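Water rings on an oiled tabletop

I oiled this table in November and cold drinks still leave pale rings. Do I have to sand all of it?
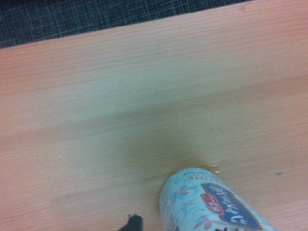

Grit on hand is 80 and 800. The oil is Boromden, two coats.

**Carola Kettler**

1. Wipe with mineral spirits and let it dry overnight.
2. Sand with the grain – start at 800, skip the 80.

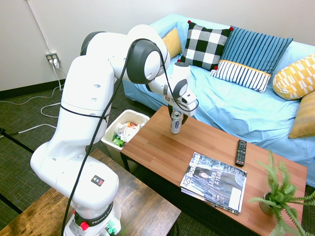 3. Re-oil thin, buff after 35 minutes.

Spot repair may show at the edges.
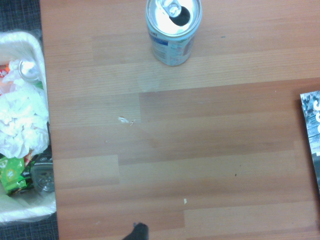

Ayanda Coetzee: Just use coasters. Mayonnaise worked on mine, sort of.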